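Filed under: Home & Garden > Small Space Storage

ok so finally dealing with the kitchen bench. 11/4/20, writing it down so I can't pretend I didn't start

rental kitchen, 2 drawers total and one of them jams. everything ends up on the bench. mail, batteries, tea, the good scissors, the bad scissors

so I caved and got the little Solley cube. oak, two drawers, black bar handles. wanted the Schwaiger one first but it was wider and I'd lose my chopping spot

came flat packed. took me 30 minutes plus a swear break - the little wooden bits that hold the handles on go on BEFORE the drawer fronts. read step four first, is my advice

top drawer = tea, coffee filters, stock cubes. bottom drawer = all the rubbish that doesnt have a home. elastics. takeaway soy sauce. birthday candles from who knows when

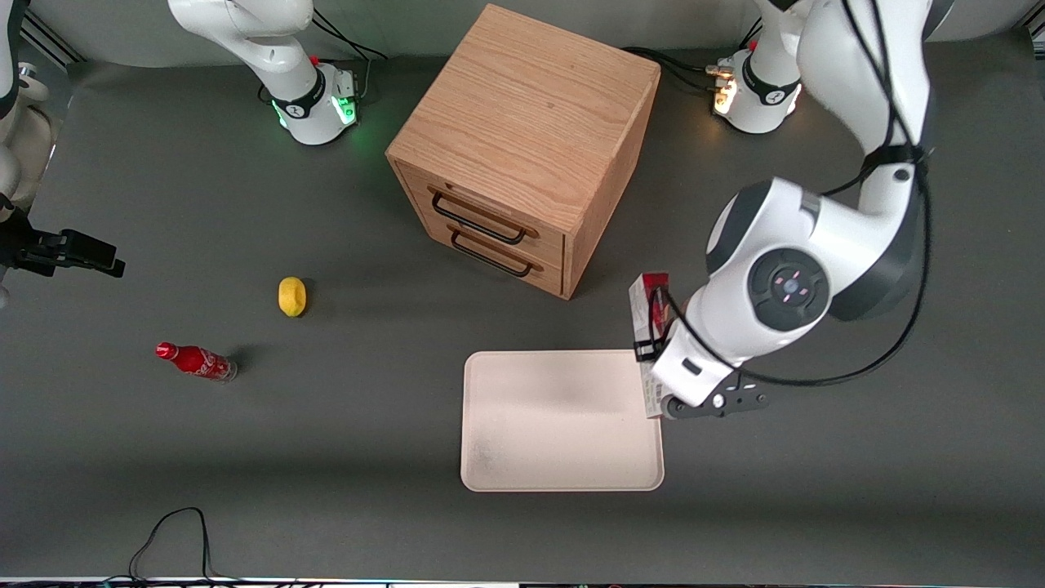
rule for the rest of the bench is if it's food and it's out, it goes on the cream tray. cartons, packets, whatever I'm halfway thru. tray gets emptied before bed

the lemon is exempt. lemon lives on the bench. I use it every day and if it goes in the fridge I forget I own it and buy four more

tray is just a cheap plastic Vomico one, rounded corners, bit of a rim. wipes down fine. had it since May and it's been under a leaky olive oil bottle for most of that

someone asked re the wood top - yes it marks. put a mug on it the first night like a genius. bit of Skeltisura wax and its mostly gone, you'd have to know where to look

also asked: does it slide around. a bit. I put felt dots under it and that made it worse so now its rubber ones from the hardware store

still to do: the cupboard over the stove. more than 2000 spice packets in there, feels like. three open bags of cumin

and the plastic container lids. not tonight

day two update - bench still clear, bottom drawer already wont shut properly. taking the takeaway menus out. why do I have takeaway menus, two of those places have closed

ok menus gone, drawer shuts. doing the cumin tmrw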